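Notebook, demo cell, open day

Setting up went quicker than in September. Davoud Asadi brought the hand-held grippers down from the Nulano store and I went through the checks with him: fingers open fully, fingers close, both sides logging. Left one was slow to connect and needed its cable reseating at the body. White sheet over the table as usual.

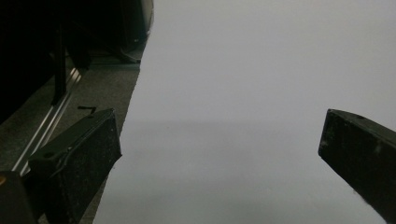
Skillmont, 2019-01-13

Doors at ten. Visitors came through in groups of 9, which is one too many for the space behind the rails. Next time ask the front desk for smaller groups.

We kept the demonstration to one task, the yellow-orange bowl on the white sheet. Miroslava Bartoš did the talking and Davoud and I took turns with the grippers. The plan said to start with the slides, but the first group wanted to see something move, so we dropped the slides and never went back to them.

Most common question was why a person holds the grippers at all. Miroslava's answer, worth keeping: we record how a person does the job first, and the arm gets its turn later.

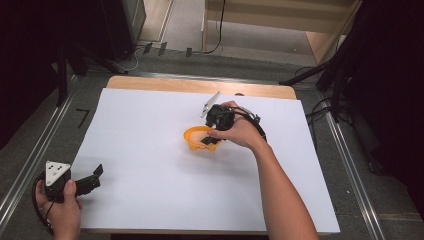
Gripping the bowl by the rim works better for an audience than trying to take it from underneath. The wide rim gives the fingers something to go over, and people can follow what the hand is doing. Davoud prefers to come in from the right. I tend to use the left as a steady and get in my own way.

Logged 64 runs over the day. Run 56 has a gap where the left side dropped out again, same connection as this morning. Marked it bad in Enis, not deleted.

To do:
Replace left cable before anyone uses that gripper again.
Copy the runs to the Gachanja drive.
Ask Miroslava for her notes on the questions.
Shorter slides, or none.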